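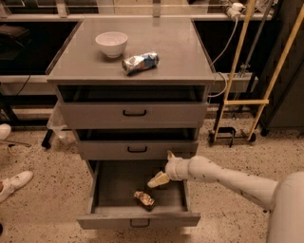

4.2 Drawers and tops as places for small waste

The first part of the survey dealt with bins, sinks and worktops, where people expect to find rubbish and where most of it is cleared without much thought. The present section turns to storage furniture, and in particular to the low metal drawer cabinets that are found in almost every shared workroom. We had not planned to treat them separately. They were added to the recording sheet after the pilot round at Haldane, when Lai-ching Tsao found that a large part of what the cleaning staff called "bits" was coming from inside and on top of cabinets and very little of it from the floor.

An item was recorded if it could be picked up with one hand and if it did not belong to the stated use of the cabinet. Stationery, cables and tools were left out even when they were plainly in the wrong drawer. Over the whole period 1210 items were recorded across the three sites (Haldane, Atlow and the upper floor at Vusberg). Of these, 248 were found on or in drawer cabinets. Each was entered under one of four headings: food packaging, drink containers, crockery, and other. The heading was chosen by the person doing the round and checked at the end of the week by Shih-chieh Ng, who had not been present. Where the two disagreed the item was talked over and one heading agreed, and in 6 cases no agreement was reached and the item went under "other".

Crockery needs a word of explanation. A bowl or mug is not waste, and some readers of an earlier draft objected to its being counted with wrappers and cans. We kept it because it takes part in the same process. A bowl left on a cabinet marks the top as a place where eating things are put down, and the person clearing has to make a separate decision about it: it goes to the sink or the shelf, while its neighbours go in the bin. In the interviews this was the decision that staff most often said slowed them down. One cleaner at Atlow told us that she would clear a whole table of cans in the time it took her to find out where a single dish lived.

4.2.1 Where on the cabinet

The top surface held more items than the drawers at all three sites. It is at a convenient height for someone seated beside it and it is usually the nearest flat place once the desk is full. On many models the sides of the top have a thin raised lip. Yao-tsung Lau suggested early on that the lip might encourage people to set cans down there, as it stops them rolling off to the left or right, but we have too few cabinets without a lip to say anything about this. What can be said is that cans on tops were very often lying on their sides, and that crushed cans were more common than whole ones. A crushed can seems to be treated as finished with. Whole cans were more likely to be claimed when the recorder asked whether they could be taken.

Items inside drawers were a different matter. They were smaller, they were nearly always packaging, and they stayed longer. A sweet or biscuit wrapper dropped into a drawer disappears from view as soon as the drawer is shut, and the next person to open it tends to be looking for something else. Several people who were shown wrappers from their own drawers did not remember eating what had been in them. The bottom drawer did worst in this respect. It was often the least used of the set, and at Vusberg a number of bottom drawers held nothing but packaging.

Figure 4 gives a fairly typical combination. The cabinet is a grey three-drawer model on a terrazzo floor. A small white bowl and a crushed aluminium can are on the top, close together, and the bottom drawer, which is fully out, has one small crumpled, foil-like wrapper in it and is otherwise bare. Under our headings this makes one piece of crockery, one drink container and one piece of food packaging, and the three would call for different handling at any site that sorts its metal. The upper two drawers are open only a little. We would enter them as "not inspected", for reasons given below.

4.2.2 Partly open drawers

The state of the drawers turned out to matter more for the recording than we had allowed for. On the original sheet there were two boxes, open and shut. Recorders soon wrote in the margin that many drawers were neither. A drawer that is out by the width of a hand shows a dark gap above its front panel and nothing of its contents, so that it looks open from across the room but cannot be checked without pulling it further. From November onwards the sheet had a third box, and the rule was that a partly open drawer counted as not inspected unless the recorder had pulled it out far enough to see the back.

This rule was applied less evenly than we would have liked. Tin-yau Mak, who did most of the rounds at Atlow, pulled every drawer. At Haldane the recorders were asked by the department not to open anything that was labelled with a name, and some of them extended this to all drawers that were not already out. The figures for drawer contents at Haldane should therefore be read as a lower limit. The figures for tops are not affected.

There is also the matter of drawers being shut during the round. In a room that is in use, people close drawers as they pass them, and it is easy for an item to be missed on one visit and then found on the next, when it looks new. We tried to deal with this by marking wrappers with a small dot of ink where the surface would take it. Foil takes ink badly, and the dots rubbed off if the wrapper was moved. In the end only plain paper and card items were tracked between visits.

4.2.3 Order of clearing

We asked ten of the people who clear these rooms to go through a prepared cabinet and say aloud what they were doing. The cabinet was a Sonley unit bought for the purpose, with a can, a bowl and a wrapper put out in advance. The wrapper was always in the bottom drawer.

Most started with the top. The usual order was the can first, then the bowl, then the drawers from the top one down, shutting each before going on to the next. Two people worked the other way and began with the bottom drawer, and both gave the same practical reason: if the upper drawers are pulled out first they hang over the lower one, and reaching under them is awkward. With heavier contents there is also some risk of the cabinet tipping, though this was not mentioned by anyone in the session and no cabinet in the survey was seen to tip.

Thin foil gave more trouble than we expected. A crumpled wrapper lying on the flat bottom of a metal drawer offers an edge to take hold of, but a flattened one does not, and people were seen pushing it against the side of the drawer with a fingertip until it bent up. Gloves made this harder. Josiane Barbier's notes on the sessions record that people wearing gloves tended to leave flat wrappers until last, and that one of them took the drawer out altogether and turned it over above the bin.

The bowl was set aside by nearly everyone, usually on the nearest counter, and dealt with after the rest. Those who knew the building took it to the kitchen. Those who did not left it where they had put it down and said they would ask. In the survey proper, bowls and mugs that had been set aside in this way were sometimes recorded again on the next visit, at a new place a short distance from the old one. We have left these second records in the totals and marked them in the appendix.

4.2.4 What was not covered

Cabinets that were locked at the time of the round were left out altogether, and so were those used for samples. No attempt was made to weigh anything. Spills and crumbs were noted in the remarks column but do not appear in the counts, and the remarks from Vusberg are incomplete for the Friday rounds, which were done by whoever was free. The material of the cans was taken from the printed marking where it could still be read. Crushing often hid it, and in those cases the can was entered simply as metal.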